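Chapter 3
Reading Worn Surfaces

3.1 Scope of the chapter

The previous chapter dealt with structure: how a carcass is put together, how the joints are cut, and how a repair to one part alters the load on another. The present chapter deals with the surface. It covers the evidence left by handling, cleaning and refinishing, and the order in which that evidence should be recorded before any work starts.

A surface is the first part of a piece to be altered and the part least often documented. In the workshop records kept at Dumeren, 102 tables and desks were entered over 9 years. The joints were drawn in nearly every case. The finish was usually given one word, such as "brown" or "polished", and the condition of the top was often left out altogether. Records of this kind are of little use to the next person who treats the piece.

3.2 Terms used

Wear is the loss of finish or wood through use. Soiling is material added to the surface, whether it lies on the finish or within it. A disturbance is any change made on purpose, including stripping, scraping, staining and waxing. The three overlap. A waxed top which has been handled for years will show all of them, and the student should resist naming a single cause too early.

Kwok uses "patina" for wear and soiling together. Sembiring and Liem avoid the word, and so does this book, except where an older report is being quoted.
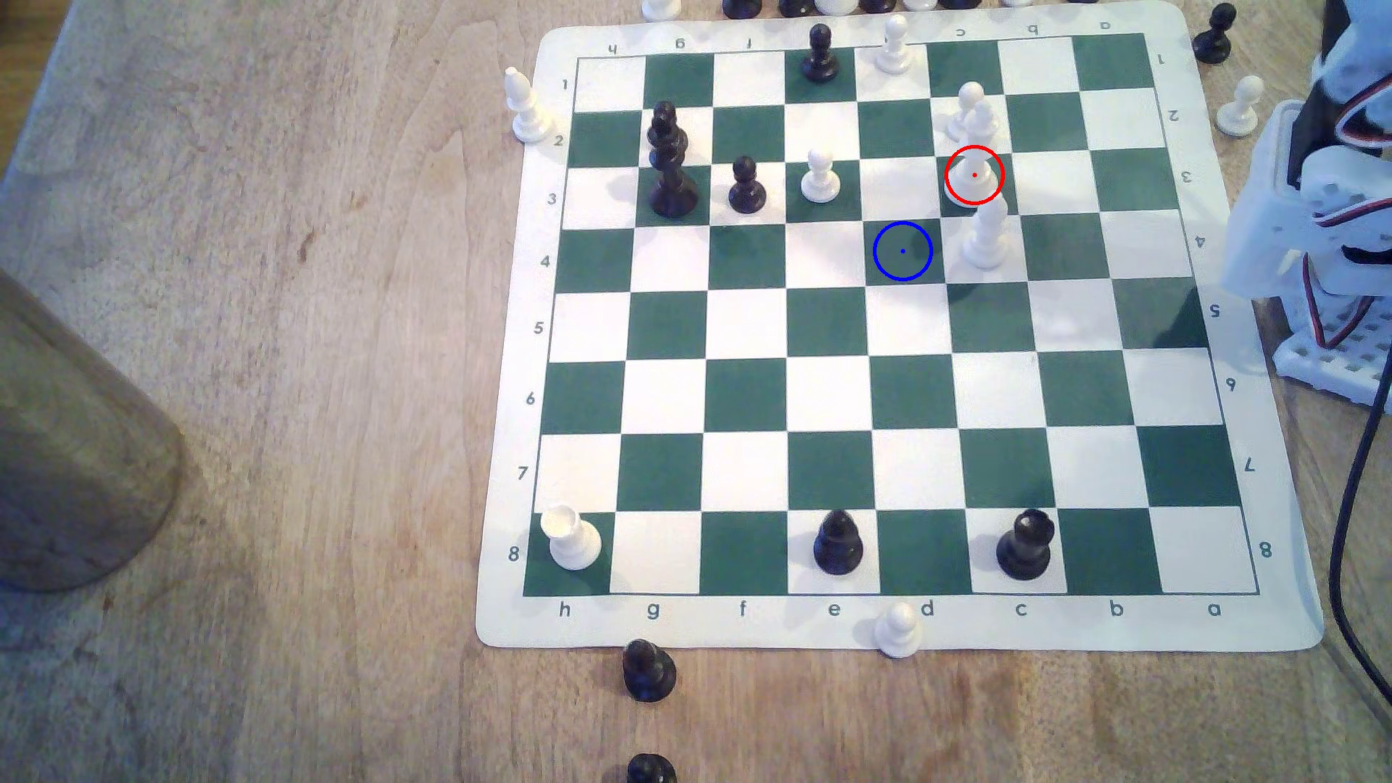
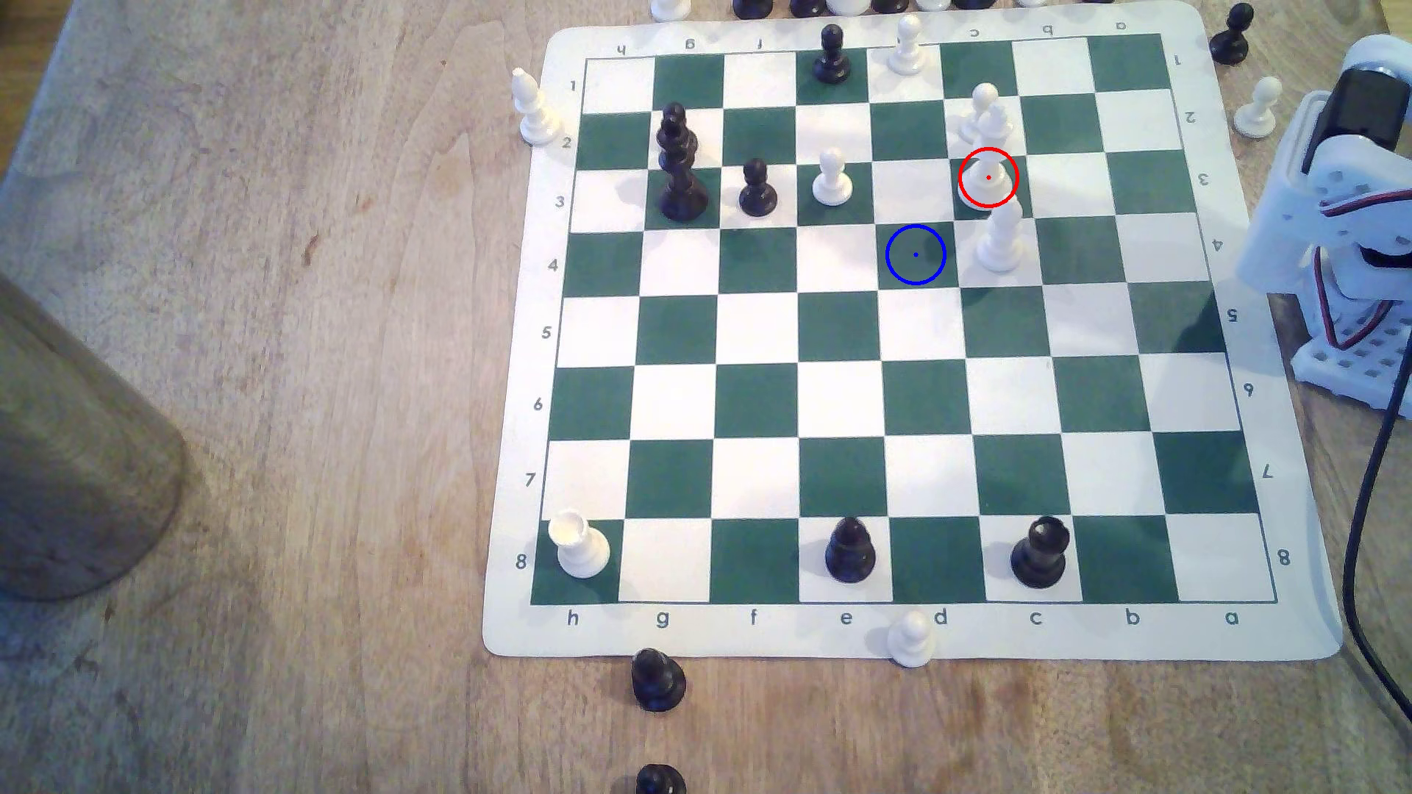
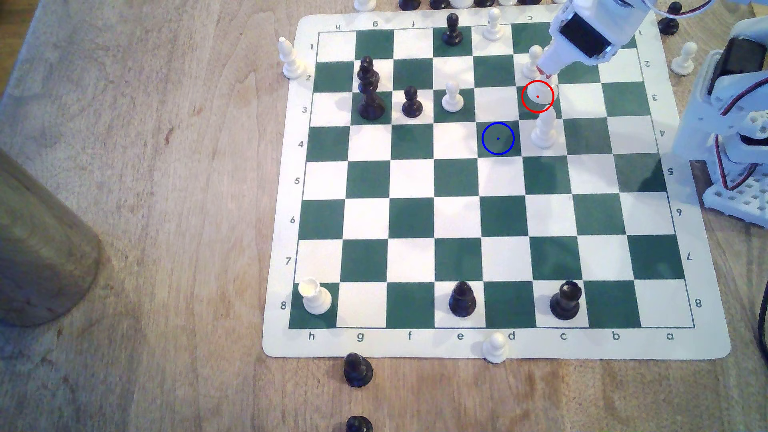
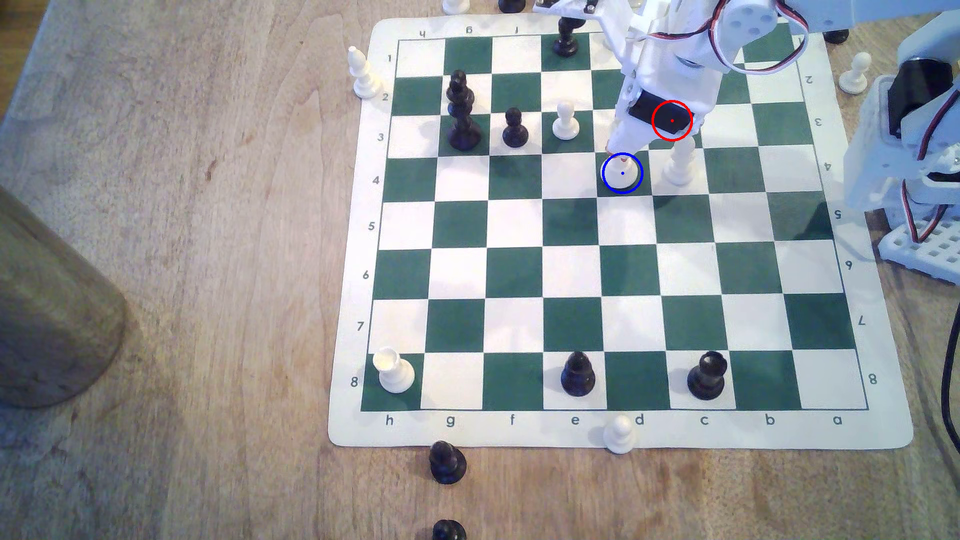

3.3 Setting a datum

Every surface record needs a datum — a fixed corner from which all positions are measured. Choose the corner before the first mark is noted, write it on the sheet, and keep to it if the piece is turned or moved to another bench. The grid most often used has letters along one side and numbers along the other. It works in the same way as the printed border of the chess mat, where h to a run along the near edge and 1 to 8 run down the left, so that a square has the same name from whichever side the board is approached. A scratch entered as "c2 to d4" can be found again by a person who has never seen the piece. A scratch entered as "upper left" cannot.

The size of the grid depends on the piece. For a small table top, divisions of 20 mm are close enough for ring marks and burns. Fine crazing needs a smaller division, and should be drawn on a separate sheet with its own origin tied back to the main one.

3.4 Order of examination

Begin with the underside and the inner faces, which have usually had the least light and the least cleaning. They give a reference colour. Go on to the edges, then the legs or rails, and leave the top until last. Jugah's survey of the Pelupessy desks followed the opposite order, and the colour notes had to be made again when the drawer linings were found to be two shades lighter than the supposed original.

Use low side light for texture and diffuse light for colour. The two sets of notes should not be combined on one sheet. Solvent tests are left to Chapter 4 and must not be tried at this stage, even in a hidden place.

3.5 Work for this chapter

The exercises use the Enumham side table, for which Kusuma's treatment report is reprinted in Appendix B. Read the report once without taking notes, then draw up a blank grid for the top before turning to section 3.6.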